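Budgeting for a second pair of grippers

I've been putting off writing this one, mostly so I wouldn't have to look at the spreadsheet again, but a few of you asked what it costs to get going with hand-held grippers at home, so here goes (get a coffee, I ramble).

My first pair came from Aradik and cost me $375, which felt like a lot of money in January and feels like a lot of money now. I love them anyway! The arms are stiff, the handles suit my hands, and I've only had to tighten the screws once. What I hadn't planned for was everything else. Spare finger pads from Zukness are $34 a set, and I'd put two sets in your budget from the start. Memory cards and a decent charger came to another $105, and I'm still a little sore about that.

The things you practice on, I'm happy to say, can come straight out of the kitchen. Mine gets used every evening after dinner, and chopsticks have taught me more about which pads to buy than any product page did.

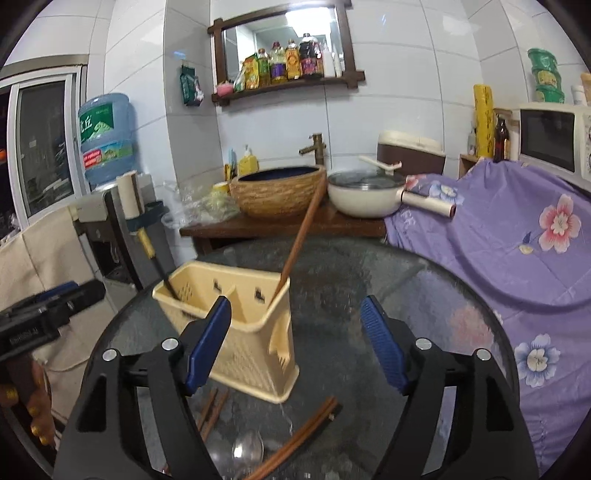

Chopsticks, a clear spoon and the cream utensil caddy on the glass table, with the blue pads over them.

So, the plan for the second pair. I went back and forth between Aradik again and the Tejada kit, which is cheaper but ships without pads, and by the time you add those and the postage from Drosarholm the gap shrinks to $50. For that I'd sooner have two pairs that take the same spares. I'm setting a bit aside each month and hoping to order before summer, if the car behaves.

One more thing: please ask about shipping on replacement arms before you pay for anything. I forgot, and I'm still waiting to hear back.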